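Let the Simulator Be Weird
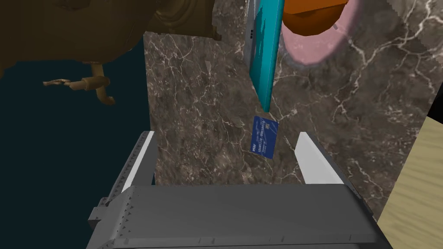 I've spent most of this spring collecting grasp examples for a learning system, and I've come around to an opinion that gets me teased at lunch: the messier the simulated data, the better. Back in March we were all tidy people (one object, plain table, soft light) and our first set, Skelitz, looked gorgeous. Then we tried the policy on a real bench and it fell apart the moment the background changed! So now I let the randomizer go wild. A blue credit card floating near the open fingers, veined brown marble behind it, some big bronze fixture looming in the corner – fine, keep it, I want more of those.

The complaint I hear is that no kitchen on earth looks like that. Sure! But a policy raised on 32 nice kitchens learns those 32 kitchens, and I'd much prefer it learned what a thin, flat thing looks like from the wrist, whatever is behind it.

Where I do get fussy is the labels. I threw out almost 15 percent of Falo, our second set, over sloppy grasp poses, and I'd do it again. Strange scenery I can live with, but a bad grasp marked as a good one gets copied faithfully, over and over, and then you spend two weeks hunting for it.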